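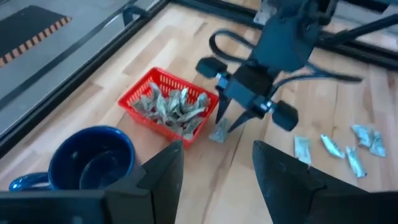

Chapter 7
Comparing Grippers on Thin, Flexible Packages

7.1 Scope of the Chapter

The earlier chapters treated the gripper as a fixed part of the robot and the object as a rigid block. Both assumptions are dropped from this point on. A foil packet has no single shape. It bends when pressed, slides when pushed, and reflects light in a way that changes with every degree of tilt. A gripper that lifts a mug or a wooden cube without trouble may fail on a packet that weighs a few grams.

The chapter sets out a method for comparing two-finger grippers on such objects. It covers the choice of task, the layout of the table, the control of variables, the scoring of trials, and the treatment of the results. The method is meant for a bench with 2 arms, but most of it carries over to a single arm with small changes.

After working through the chapter, the reader should be able to write a test plan for a gripper comparison, separate grasp failures from control failures and sensing failures, and report a success rate together with its uncertainty.

7.2 The Reference Task

The reference task is to pick small foil packets from a wooden tabletop and place them in an open plastic basket. Packets lie flat, lie at an angle, or overlap. The basket may be empty at the start of a trial or already filled above the rim, and the two cases are scored separately, as a full basket lets packets slide off the pile after release.

The task is useful for comparison work for several reasons. The packets are cheap and nearly identical when new. The top surface of a flat packet gives the fingers nothing to close on, so the tips must either reach a raised edge or pinch the foil from above. Finger shape therefore has a strong effect on the result. A pair of narrow, pointed fingers can meet just above the table and take hold of a small fold. A pair of broad plates has more contact area but needs more clearance at the sides.

Overlapping packets form a second difficulty. A gripper that closes on the top packet may also drag the lower one. Under the scoring rules in Section 7.5 this counts as a double pick, even if both packets end up in the basket.

7.3 Equipment

Two grippers are used in the worked case that runs through the chapter. The Pakton has fingers that taper to a fine tip. The Castano has wider fingers with a flat inner face and a soft pad that can be removed. Both are driven by the same motor type, and both are operated through the Waaka controller, which records finger position, motor current, and a time stamp at each control step.

A wrist camera on each arm supplies the close view. It has one property that matters in planning: the fingers it is mounted with take up part of its view. At low heights the object being grasped can be hidden behind a finger during the last part of the approach. The camera on the second arm often gives the better view of the contact point, and the trial record should keep both streams, even when only one is used for control.

Any object that is not part of the task, such as a mug standing near the basket, is called a distractor. Distractors are either left out of a comparison altogether or set in marked positions and kept there for both grippers. A distractor close to the basket narrows the set of arm poses that can reach it, and this narrowing does not affect all grippers equally.

7.4 Controlled and Uncontrolled Variables

The following are held constant between grippers:

Table surface and table height
Basket type and position
Starting pose of each arm
Packet type and fill
Closing speed and current limit
Lighting

The following are allowed to vary, but must be recorded:

Packet position and angle
Degree of overlap
Number of times a packet has been used

The last item is often overlooked. Foil creases with each grasp, and a creased packet is easier to pick than a flat one. In the Torwood data set, which is used for the exercises at the end of the chapter, packets were replaced after 20 grasps. A comparison in which one gripper is tested on new packets and the other on used ones measures the state of the foil as much as the design of the fingers.

To limit this effect, the grippers should be alternated in short blocks, with each block starting from a fresh draw out of the same stock of packets.

7.5 Scoring a Trial

A trial begins when the fingers leave the starting pose and ends when they have opened over the basket or when the time limit is reached. Each trial receives exactly one of these outcomes:

Success: one packet lifted and released, and at rest in the basket.
Missed grasp: fingers closed without holding a packet.
Drop: packet lifted but lost before release.
Double pick: more than one packet lifted.
Placement fault: one packet released but at rest outside the basket.
Timeout: none of the above within the limit.

Motor current alone is a poor sign of a successful grasp. A folded layer of foil is so thin that the finger position at closure differs little from that of an empty hand. With the Waaka controller, the closed position should first be measured with no packet present, and the threshold set from that measurement. Outcomes near the threshold are checked against the video.

7.6 How Many Trials

Suppose the true success rates of two grippers differ by a few percentage points. A short test will often rank them in the wrong order. Section 7.7 derives the width of the interval for a measured rate and shows why the worked case uses 1000 trials per gripper. The derivation assumes that trials are independent, a condition that overlapping packets can violate: a missed grasp may shift the neighboring packet and change the trial that follows.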